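Handheld gripper rig loses tracking on shiny surfaces, what am I doing wrong?

Posted by Tharun Thevar

Hi all! I've been building a pair of handheld grippers at home (printed jaws, marker cube on top of each one, cables running back to a little computer) so I can record myself doing bathroom chores and train an arm on it later. At my desk they're great. Near a bathtub the left one keeps dropping out, and I get a jump of 36 mm when it comes back. I've logged 453 takes and threw away 200 of them, which hurts. Is it the glare? The cubes? Me?

Sumathi Devadiga

Probably glare. Buy better lights.

Aravind Salian

I'd look at the cubes first. If you printed the markers on glossy paper, do them again on matte and leave a fat white border around each pattern. I fought with this for most of March on my own pair and the paper was half of it.

The other half was how I held them. You tip your wrist to reach for a tap handle and suddenly the camera is looking at one face of the cube at a bad angle. Keep two faces in view if you can, and start every take with both grippers low in front of you for a second or two so the software gets a clean lock before you reach for anything. 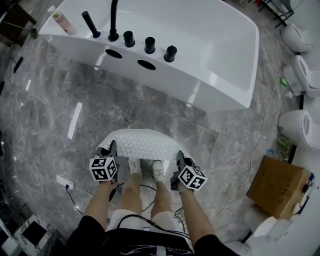
Also tie your cables back! Mine used to tug on the gripper just enough to twist it when I leaned in, and I blamed the tracking for ages. A strip of velcro at the elbow and another at the belt, then a bit of slack down to the floor. Watch your feet though.

For the jump, check whether both cubes share marker IDs. I did that once (copied the file, forgot to change the numbers) and the left hand kept teleporting over to the right one.

Vignesh Kartha

Same problem here, following. I'm at 318 takes and haven't checked how many are bad, kind of scared to. Matte paper did help me a little. What exposure are you guys using? Mine's on auto and I think it goes crazy whenever there's a lot of white around.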